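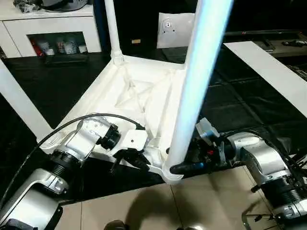

*Fig. 1. Table or stand frame upside down, legs pointing up, ribbed underside exposed.*

## Session 4: Molded furniture and how to inspect it

Notes for Furniture Care and Repair, instructor Fuad Tefera. Bring these to the bench session in September.

### 1. Why the underside

The top of a plastic seat is the part people look at, and it says very little about the condition of the piece. The load is carried by the rim, the ribs and the corners where the legs join. Always turn the piece over before you write anything on the inspection sheet.

### 2. Ribs

A flat sheet of plastic bends easily. A rib stands the same material on edge, so the panel gets stiffer with little added weight. Diagonal ribs also resist twisting, as when someone sits down on one corner. Look for:

- white stress lines where a rib meets the rim
- short cracks at the crossing points
- ribs that flex when pressed with a thumb

### 3. Leg joints

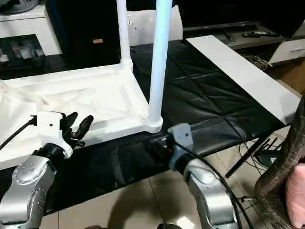

Most failures in the course collection start at the leg joint. A long leg works as a lever, and a small push at the foot becomes a large force at the collar or bracket. Hold the frame still with one hand and move the leg gently with the other. Movement at the joint is recorded as "loose"; movement along the leg itself is recorded as "flex". Don't mix the two up – they lead to different repairs.

Work on a padded surface. Bare benches scratch the rim, and grit under the part makes it worse, so wipe the padding first.

### 4. Worked problem

A seat carries 748 N straight down, shared equally by four legs. Each leg takes 187 N. Now tip the seat back so that only the two rear legs touch the floor. Each takes 374 N, and the load is no longer in line with the leg.

Repeat for 900 N and bring your figures.

### 5. Reading

Athanasiadis, Apostolos, course reader, chapter on ribs and bosses. Skip the part on the Torkden stacking range, we cover it in Session 6.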